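Tilta Bamboo Cutting Board with Juice Groove

Item no. 132
In stock, ships from our Paiva warehouse

The Tilta is a medium-weight bamboo board for everyday prep. It suits bread, vegetables, cooked meat and fruit, and it is light enough to carry to the sink with one hand. The same board comes in two lengths, and both have the groove on one face only. The other face is flat, so you can turn it over for dough or for serving cheese.

Each board is glued up from bamboo strips, sanded, and finished with food-grade mineral oil before it is packed. Color varies from one board to the next. We don't sort by shade, and we can't match a new board to one you bought earlier.
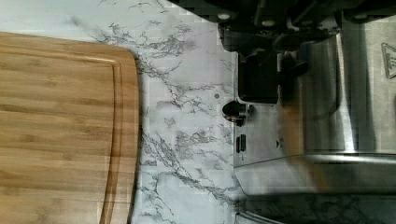
Measure your counter before you order. Leave a hand's width between the board and any toaster, cooker or other appliance so you can lift the board straight up without knocking it. The warm brown of the bamboo stands out well on a white marble-patterned counter with gray veins, and the lighter and darker strips in the grain help hide knife marks. The corners are rounded and the edge has a slight bevel. If your counter is polished stone, order the Sutel grip mat with it. The mat is sold separately and trims to size with kitchen scissors.

Care

Wash by hand with warm water and dish soap, then dry it standing on edge. Run a cloth along the groove, where water tends to sit. Do not put it in the dishwasher or leave it to soak. Oil a new board once a week for the first month and after that whenever the surface looks dull. Let the oil stand for 20 minutes and wipe off what is left. Temix board oil works well, and so does any plain mineral oil sold for kitchen use. Don't use olive or sunflower oil.

Shipping and returns

Orders over $65 ship free. Unused boards can be returned within 20 days in the original sleeve. Boards that have been washed or oiled can't be returned unless a glue joint has opened, in which case send us a photo and we'll replace the board.

For restaurant and trade orders, contact Nadège Charpentier in the sales office.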